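4.2 Picking up objects from the floor

The second chore in the Trendach set is tidying a floor. The arm must find an object, close on it and bring it to a bin. We ran 653 trials in the Clullano apartment, and 179 of them ended without a grasp. Most of these failures happened in the last part of the approach, when the wrist camera sees mainly the floor and the object stays only at the border of the view (Figure 4).

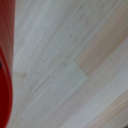

Figure 4. Wrist camera view of a pale wooden floor, with part of a red object at the left.

In such views the grain of the planks gives few sharp points for tracking, and the Tritov controller often drifted sideways. Adding a fixed room camera reduced the drift but did not remove it. We therefore consider this chore as not yet solved for daily use in homes.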